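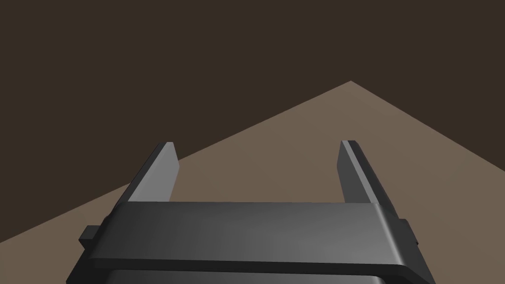 Does the drive from the depot to the first job count as paid time?

For minimum wage purposes it normally does, if you have to report to the depot first. Whether you get your full hourly rate for it depends on what your contract says.

Sticking that at the top as it gets asked every October when the clocks and tempers go back. Original thread follows.
— mod

damp_proof_dave
I drive a van for Furnetti, delivering and fitting. We clock in on a tablet, and the tablet lives in the customer's postcode, so to speak. It won't let you start a shift until you're within sight of the front door. But we have to be at the Clastosby depot for 6.30 to load up, get the sheet and be told off about the last sheet. Some mornings it's two hours before I'm officially at work. My contract says I'm paid for "hours worked at the place of work". It doesn't say where the place of work is. Manager says it's obviously the customer's house. Has anyone had this argument and won?

Tilly_Mint
Loading the van is work. I don't know what else he thinks it is. A hobby?

gravelrash
Playing devil's advocate, you signed it. If it says place of work and everyone has treated that as the customer's house for years, a tribunal might say that's what it means. Custom and practice. I'd be careful about handing in grievances on the strength of a missing definition.

Tilly_Mint
Everyone being underpaid for years isn't a custom, gravelrash. Morris dancing is a custom.

gravelrash
Both involve getting up early for no money.

Javiera Villalba
I was a rep at Blackwood before they merged us with the flooring lot, and we had this nearly word for word. Ours said "time on site". The company said site meant the customer's address. We said the depot had a sign on the gate reading SITE ENTRANCE, in letters you could read from the dual carriageway. It didn't settle things by itself but it did make for an enjoyable meeting. 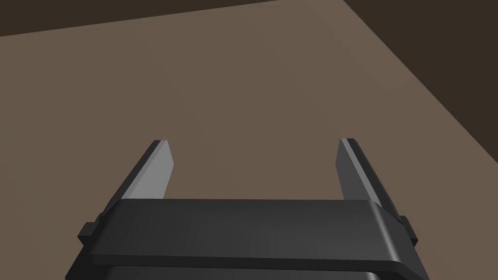 After that meeting they stopped quoting the clause at us and started quoting the staff handbook, which was worse for them. The handbook said you could be disciplined for being late to the depot. Very hard to discipline somebody for being late to a place where they aren't working. So Dave, get the handbook. Read the bits on lateness, uniform and phones, and see which of them apply before you've touched that tablet.

damp_proof_dave
Just looked. No personal phones "during working time, including loading". Including loading!

Tilly_Mint
Frame it.

gravelrash
All right, that's decent evidence. I still say the loading and the driving are separate points. He could win one and lose the other.

Javiera Villalba
They are separate, and I'd write them up separately. But if he's told to go to the depot first, the drive out from there isn't his commute. His commute ended at the gate. Where he may come unstuck is the rate. They can argue the contract gives him less for driving, provided the whole lot still comes out above the minimum.

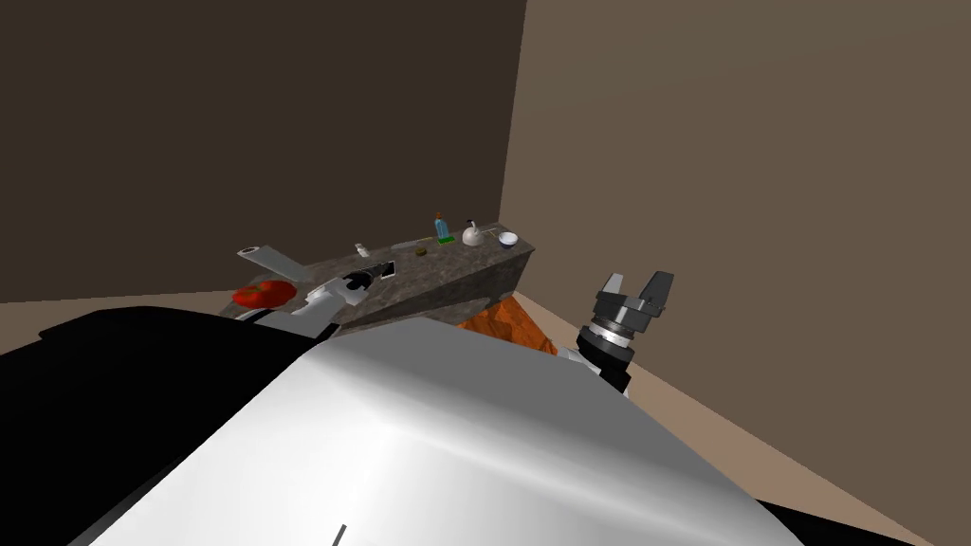

damp_proof_dave
Update on the clause. They've sent round a new one, to be signed by the end of the month, and it does define the place of work this time: "the customer's premises and such other locations as the company may direct". I read that as including the depot. The manager reads it as including the depot when he wants to search my bag. It starts at the customer's front door and then reaches a good way past it, a bit like the white arm on the left there going over the near edge of the countertop. Do I sign?

gravelrash
Don't sign anything you've got a live complaint about without asking what happens to the old hours. On this we are all presumably agreed.

Javiera Villalba
Agreed, to my alarm. Reply in writing, say you're working under protest on the old terms and want the back pay dealt with first. And ring ACAS now — the time limit for tribunal claims is short and it doesn't wait for your grievance to finish.

oldmanzenholm
Worked for Zenholm until last year. Kept a diary of every depot start, 377 of them, mostly because I had nothing else to read in the cab. Settled for around £4,000 before it got near a hearing. They'd said they had no records of the early starts and I said that was fine, I did. Keep a diary, Dave. Time in, time the van left, who was on the gate.

gravelrash
Settled isn't won, mind. It doesn't set anything for anyone else.

oldmanzenholm
It set me up with a very nice shed.

damp_proof_dave
Diary started. First entry: 6.24, gate locked, manager late.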